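Two sites give me a different rising sign, same birth info?? Which one is right

Astrology > Birth charts
1579 views, 3 replies

posted by lowtide_aqua

Ok so quick background, I only ever knew my sun sign. Aquarius, late January. Never cared about the rest. Then my cousin got into it and made me look up my rising on Mirar and it said Cancer. Fine. Read the whole Cancer rising page, thought wow ok yes that's me, cries at commercials, keeps every birthday card. 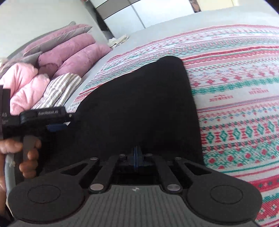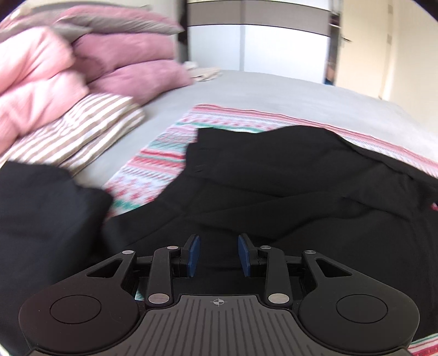
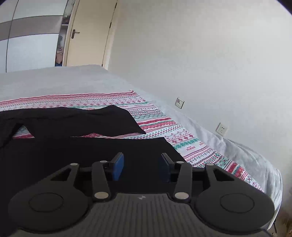

Black gripper with the grooved base. The last one is reaching toward the bed.

So then last night I put the exact same stuff into Grovura and it says GEMINI rising. Same day, same year, 3 in the afternoon, born in Standevberg. Sun is the same on both. Moon is Capricorn on both. But Mirar has my moon in house 7 and Grovura has it in house 8 and those descriptions are totaly different. One is marriage and the other is like, death and taxes.

Things I checked:
typed the time as PM both times, yes
same town, picked it from the dropdown on Mirar, on Grovura I had to type it
tried a different browser, no change
logged out and in again, no change

Which one do I believe? Also does it matter that mom is only fairly sure of the time. She says 3 but she also told my sister two different times so.

Please no "astrology is fake" replies, I know, let me have this.

moonpie_ledger

Grovura is always off by an hour for me. It's the daylight saving thing, they add it when they shouldn't. Just go with Mirar. Mirar is nicer anyway, the wheel is bigger and you can print it.

Cancer rising makes way more sense with the birthday cards lol

parallax_porch

Slow down, don't pick the one you like better.

Daylight saving wouldn't normally come into it in January unless the town is south of the equator. But an hour could still be missing some other way, and an hour is plenty. The rising sign moves through the whole zodiac in a day, so a new one comes up every couple hours on average. Some go faster, some slower. Sun barely moves in that time and the moon not much, so those match on both sites and the rising doesn't. Pretty classic.

My guess is the place. You said you picked the town from a list on one and typed it on the other. Typed towns are trouble. Sometimes the site doesn't find it and quietly uses something else, or uses the right spot on the map with the wrong time zone. Look on the Grovura chart page, very bottom, small gray text. Should say the coordinates and the offset it used. Do the same on Mirar (under Details I think, they moved it). If the offsets are different thats your answer right there. Then look up what the official time was in your town that year, and whichever site matches, keep that one.

Also not the sidereal / tropical setting, before somebody says it. That would have moved your sun too, most likely back into Capricorn, and you said the sun is the same.

About the houses. If both sites use whole sign houses it all follows from the rising. Cancer rising puts Capricorn in the 7th, Gemini rising puts it in the 8th. So you don't have two problems, just the one. If one of them is set to Placidus the houses can shift on their own, but the rising would still be the same, so fix the rising first and then set both to the same house system. It's in settings on both.

As for mom. Get the long form birth certificate if you can, the short one often has no time on it. Hospital records sometimes. If all you get is "3 ish" then run it for a half hour before and a half hour after and see if the sign flips. If it flips, you don't really have a rising sign yet, sorry. Brandes has a decent chapter on working with an unsure time, the older edition, library probably has it. Dry as toast though.

lowtide_aqua

Ok checked the gray text. They ARE different. Grovura has the offset one hour off from Mirar and the coordinates aren't even close, it put me somewhere in the next country over. There is no Standevberg in its list, it just grabbed something. Typed the coordinates in by hand and picked the zone and now I get Cancer, moon in the 7th, same as Mirar.

Ran it a half hour each way too, Cancer both times. Certificate request sent, they say it takes a while.

Still kind of liked the Gemini page. Thanks parallax

moonpie_ledger

so it was Mirar, like I said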